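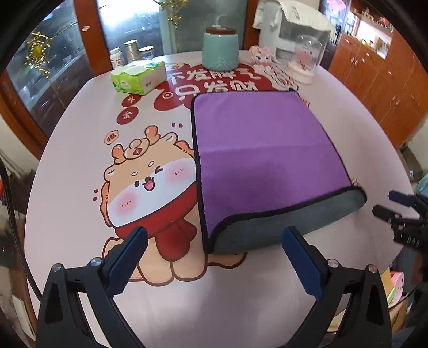 Willy Segers wrote in to ask why we bother with towels when any gripper can pick up a block, and I love that question! Blocks are easy on everyone. Cloth shows you which jaws pinch well and which just push the stuff along.

I started Otonport to compare grippers for people who have to live with them. We put every model through 19 folding and lifting tasks at a table, by hand first, then on an arm.

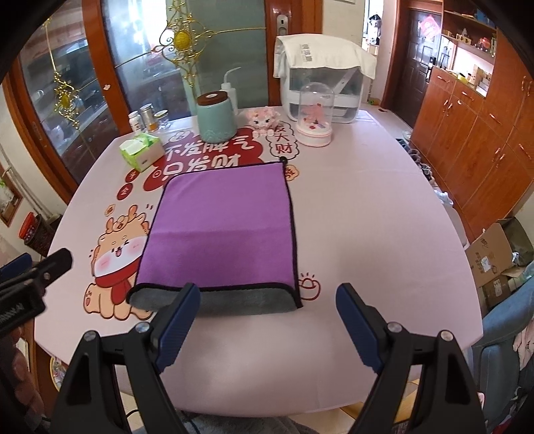 After that I write up what I liked and what drove me nuts – pads, screws, grip, all of it. There are 4 of us now, and our Flomo jaw report comes out in October.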